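The basket case
How a weekend with a cloth changed the way I look at plastic
Words: Rizwan Talpur

I own far too many baskets. They hold onions, chargers, odd gloves, the takeaway menus I swear I'll throw out (I won't), and until last month I had never cleaned a single one. Why would you? They're mostly holes!

Then my neighbour Shahram Amini tipped one up over my kitchen floor and out came what looked like the crumbs of every loaf I'd bought since 2007. I was mortified. He was delighted, and went home to fetch his cloths.

Shahram's method is simple enough. Shake it outside first, then a soak in warm water with a squirt of washing-up liquid, then a good going over with a cloth you can push into the gaps – an old toothbrush for the corners if you're feeling keen. Do the rim last. I always did the rim first and then put my mucky thumbs all over it.

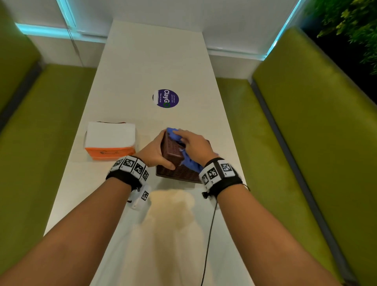
Cloth in one hand, basket in the other: tilt it a little and the sides are easier to reach.

I've since done the whole house, including the horrible one under the sink, and I've moved on to the bathroom at my mum's in Sastdale. She says the peg basket is next, and after that she has her eye on the seed trays in the shed.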